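## 6. Running the snack sorting table on the open day

This section is for the person who stands at the demonstration table. Please read section 5 (charging and pairing) before you start. The visitors at Haddad come in small groups, and each group stays for one full round.

**Before the doors open**

1. Spread the plaid cloth over the whole surface and smooth it with your hand from the middle to the sides. A few fold lines are no problem.
2. Put the packets on the side nearest to the open box. Do not put them in a row. The visitors should see that the tool can work with a natural mess.
3. Switch on the Idis recorder and wait for the steady green light. This can take up to 2 minutes.
4. Write the round number on the Skolton sheet.

**Caution:** Keep fingers away from the linkage bars when the gripper is closing. The pads are soft, the bars are not.

**Showing a grasp**

5. Hold the gripper above the packet and come down slowly, with the fingers open.
6. Stop when the tips of the pads are beside the packet, then close with a light and even pressure.
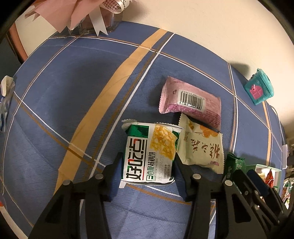 Light pressure is the point that new operators find most difficult. In the first rehearsal we squeezed as if we were holding a heavy tool, and we crushed many biscuits. Tell the visitors that the pads must only touch both sides and then stay there. A packet which stands up between the two blue pads, such as the white and green one with the walnut biscuit on it, is a good choice for the first try, and the neighbours can lie close to it. If a pad pushes a neighbour, open the fingers, lift and begin again from step 5.

7. Lift the packet straight up, about the height of a cup, and wait for a moment so that the people at the back can see.
8. Move it over the open box and lower it before you open the fingers. Do not drop it from the air.
9. Say the word "placed" in a clear voice. The Sindier software marks the end of the grasp at this word.

**Note:** The fish-eye view on the monitor makes straight lines look bent. Visitors often ask if the table is round. You can explain that the lens is very wide, and show them the stripes of the cloth, first on the monitor and then with their own eyes.

**When a visitor wants to try**

10. Ask the visitor to hold the handle with the whole hand and to keep the elbow free.
11. Choose a packet that lies flat and has some free cloth on both sides.
12. Let the visitor bring the open fingers down over it. Do not guide the hand. Use words, for example "a little to the left".
13. After 4 tries, thank the visitor and take the gripper back, also if no packet was lifted.

**Caution:** Children must be seated for steps 10 to 13, with an adult beside them. The gripper is heavier at the front than it looks.
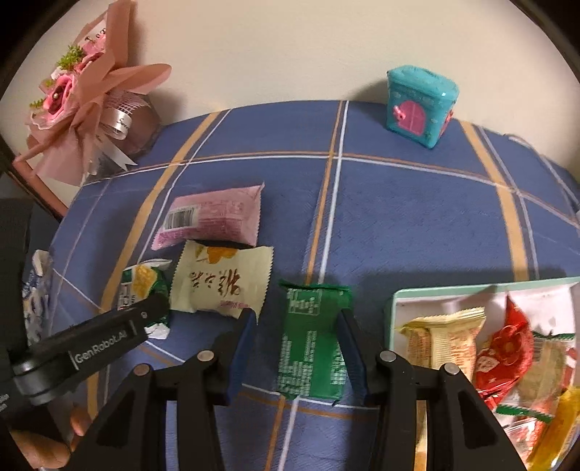

Ansel Kasprzak asked us to add that step 12 should take as long as the visitor needs. After the rehearsal in September he wrote that operators were talking too much in this moment, and that "a slow try is also a useful recording". He would also like the group to be told at the start that waiting is part of the work. We agree with him, and the time for each round is now longer than in the old version of this guide.

**Between two groups**

14. Take the packets out of the box and lay them on the cloth in a new arrangement.
15. Check each wrapper. If the end is torn, put the packet away and use another one from the carton under the table.
16. Wipe the pads with a dry cloth - never with alcohol, it makes the surface hard.
17. Look at the free space on the recorder. Below 2000 MB, change the card before the next group enters.

**If the screen shows code 274**

The recorder has lost the connection to the gripper. Finish the movement, put the gripper down on the cloth and press the side button once. The code disappears when the tool is found again. If it comes back in the same round, use the spare cable from the grey drawer and write "274" beside the round number on the sheet.

Continue with section 7 for packing and transport.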